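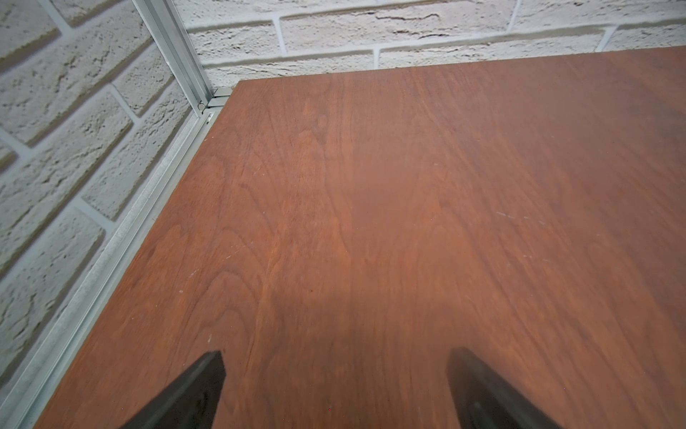

Table 2, cherry-toned top, before any work. Light scuffs right of center.

August, 8:15 a.m. Finish trials, Endstead tables

Six tops in the Endstead order, all veneer, all the same reddish brown. Client wants the scratches gone and the color left alone. I want to settle on one schedule before touching any of them, so today was mostly sample boards.

Boards are offcuts from the Prendergast job, close enough in color, cut to fit the small rack. Old finish on those is lacquer. I don't know yet what is on the tables. Spot test with denatured alcohol on the underside of the apron on table 4: no softening after a minute. Lacquer thinner on the same spot went tacky in a few seconds. So lacquer there too, most likely. Still need to do the same test on 1 and 5, which came from a different room and may have been redone at some point.

Board A. Cleaned with mineral spirits, wiped dry, scuffed by hand with a gray pad, two thin coats of wiping varnish. Looks fine straight on. From a low angle the old scratches still catch light. Adhesion not tested yet, waiting for it to cure.

Board B. Same cleaning, then 320 dry on a cork block, very light, with the grain. Two coats of lacquer from the Vitadberg can that was already open. The first coat bit into the old finish and most of the fine scratches closed up. One fisheye near the corner. I had wiped that corner with the blue rag, and the blue rags have been near the silicone spray. Threw out the whole stack. New rags only for this job, from the box under the sink.

Board C. Started with 200 grit by mistake. Whoever restocked the drawer put 200 and 320 in the same slot. Went through at one edge in four strokes. Good reminder of how thin this veneer is. Drawer is relabeled. Nothing coarser than 320 goes on the Endstead tops, and nobody uses the random orbit on them at all.

Board D. No sanding. Killix rubbing compound on felt, ten minutes by hand, then paste wax. Better than I expected on the fine marks, no help on anything you can feel with a fingernail. Cheap and reversible. Could be enough for the tops with only light wear.

11:40. Checked the quote. We priced the job at 1191 including pickup, with 200 of that for materials. Already used a fair bit on the compound and a fresh can of retarder. If all the tops go the Board B route we will be over on materials and about even on labor. If half of them can go the Board D route it works out.

2:30 p.m. Humidity came up after lunch and B blushed slightly on the second coat. Added retarder and misted it again, and it cleared in twenty minutes. Do the real spraying before noon.

Raking light over the tops with the inspection lamp is the next step. Mark each one with tape on the underside: D for compound and wax, B for sand and lacquer. Anything with an edge already thin gets D no matter what the surface looks like.

To do:

- alcohol and thinner test on 1 and 5
- cross-hatch tape test on A and B after they have had a full week
- ask Endstead if satin is right, the order form just says "same as before"
- more 320, more felt
- strain the Vitadberg can before using it again, there was skin in the bottom

Boards are on the rack by the window, face up. Please don't stack them.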